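Pressemitteilung

Offene Werkhalle in Usovside: Cosgrove zeigt robotergestützte Arbeit am Computergehäuse

Usovside, 24. Oktober 2022 – Über 300 Gäste aus Betrieben, Berufsschulen und Verwaltung sind der Einladung der Cosgrove Automation zum Tag der offenen Werkhalle gefolgt. Im Mittelpunkt stand die Arbeitszelle des Projekts Aren, das sich mit der automatisierten Montage und Demontage von Desktop-Rechnern befasst.

Projektleiter Tullio Gatti erläuterte in fünf Vorführungen den Aufbau der Zelle und beantwortete Fragen zu Greiftechnik, Arbeitssicherheit und Wartung.
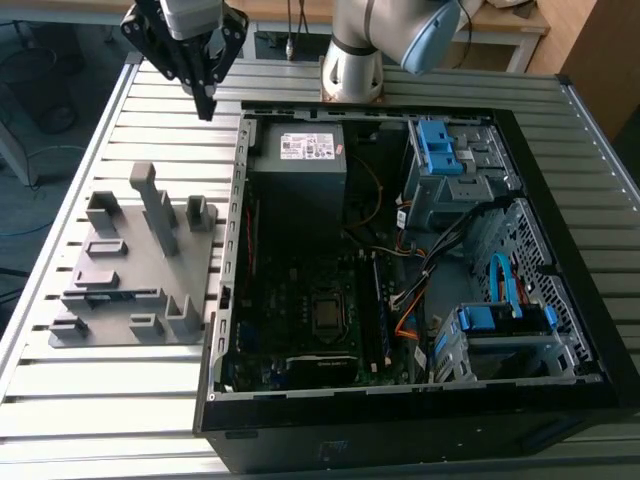 Arbeitszelle mit geöffnetem Computergehäuse, links daneben die graue Vorrichtungsplatte aus dem 3D-Drucker.

»Kein Gehäuse gleicht innen dem anderen, und Kabel liegen selten dort, wo man sie erwartet«, sagte Gatti. Die Halterungen würden deshalb im eigenen Haus konstruiert und gedruckt.

Geschäftsführerin Elsie McPhee kündigte an, die Vorführung im Dezember am Standort Bultport zu wiederholen. Dort stehen 100 Plätze zur Verfügung – Schulklassen werden bei der Vergabe bevorzugt berücksichtigt. Die Teilnahme ist kostenfrei, eine schriftliche Anmeldung ist erforderlich.

Pressekontakt: Cosgrove Automation, Unternehmenskommunikation, Usovside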